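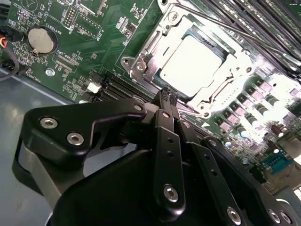

*Cell 2, wrist cam, lined up on the CPU socket*

**havano_tinkerer**

G'day all. I look after a small teardown cell that pulls processors and memory out of old desktops before the boards go off to recycling. Since Friday the gripper's been landing a touch low on the socket side. I've re-run the tool centre calibration and it's good for maybe an hour, then it wanders again. The programme hasn't changed since April. Any ideas before I pull the wrist apart?

**flernia_fan**

Check the finger screws first, mate! Mine looked fine by eye and one of the pivots had backed out just enough to give me slop at the tips. Mark them with a paint pen once they're snug so you can see if they creep.

**Brusance56**

I'd leave the screws alone. If it drifts after an hour I'd be looking at how the chassis is clamped. Those old cases flex like anything, 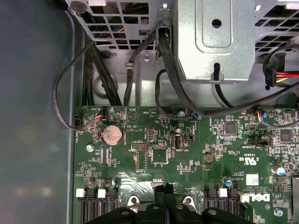

and if you're only clamping one side the whole board shifts a bit every time the arm leans on it. Get a second stop on the drive bay side, and tie those cables back while you're in there. Ours kept snagging a finger on the way down.

**havano_tinkerer**

Righto, did both. One finger pivot was loose (good call flernia) and I've added a stop. Then I ran a slow pick at reduced speed.
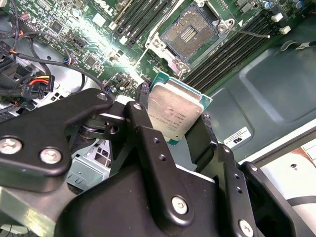
*Processor in the fingers, just above the board*

Still not thrilled with the angle it's sitting at, but I can live with that for a teardown.

**Brusance56**

I couldn't. Tilted like that you'll be dragging a corner through the pins sooner or later, and half the value's in the board.

**hauser524**

Depends what the boards are worth to you, surely? Anyway, I'd wipe the finger pads with isopropyl and swap them if they've gone shiny. And teach a separate approach for the memory side, there's bugger all room in there.

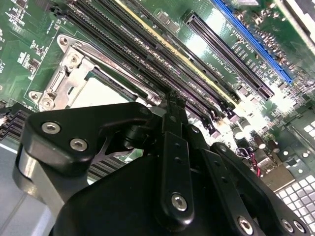
*Fingertip in the gap between the socket bracket and the DIMM slots*

**havano_tinkerer**

Yeah, that gap's the tight one. New pads ordered, I'll recalibrate once they're on and run 4 cases back to back. Will post the offsets.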